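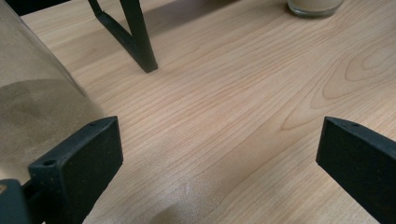
Why does a wide board cup when a narrow one from the same log stays flat?
A flat-sawn board shrinks more on the face that was nearer the bark, and the wider the board, the more that difference shows. A narrow board cups at the same rate, but the total bend across its width is small enough to plane out.

Unit 2: Wood Movement and Moisture
Furniture Making, first term
Notes by Ingrid Blackwood, revised in May

Read these before the shop session. Bring a pencil, a square and your board from last time.

Where the water is

A living tree holds water in two places. Free water sits in the hollow centers of the cells. Bound water is held in the cell walls. Free water leaves first, and the board gets lighter without changing size. The point where the free water is gone and the walls are still full is called the fiber saturation point. Shrinkage starts below it.

Drying does not end when the board leaves the kiln. Wood goes on trading moisture with the air until the two are in balance, and when the air changes the wood follows. A drawer that slides well in winter can stick in August.

Three directions

Along the grain: almost no movement. Ignore it for furniture.
Across the growth rings (radial): moderate.
Around the growth rings (tangential): the most, often close to double the radial figure.

In a flat-sawn board the width runs mostly in the tangential direction. In a quarter-sawn board it runs mostly in the radial direction, so the same species moves less across its width. Look at the end grain to tell which you have. The face also gives a clue: arches and ovals mean flat-sawn, straight lines usually mean quarter- or rift-sawn.

Worked problem

A solid top is 800 mm wide. The table for this species gives a change of 1 percent in width between the dry season and the damp season. Total movement is 8 mm. If the top is fixed at the center, each edge moves 4 mm. Slots in the cleats have to allow for that on both sides of the screw.

Now do the same for a top 1000 mm wide, fixed along the back edge. Where does all the movement go?

What to do about it

Fix a solid top with buttons or slotted screws. Do not glue it to the frame.
Leave panels loose in their grooves. A spot of glue at the center of each end is fine.
Finish both faces the same way.
Stack boards on stickers, with the stickers lined up one above the other.

Veneer on a stable core hardly moves, and most of the above does not apply to it. We come back to this in Unit 4.

Kilian Lehner has the moisture meter. Sign it out with him and take readings away from the ends of the board, where it dries fastest.

Written answers go to the tray in room 422.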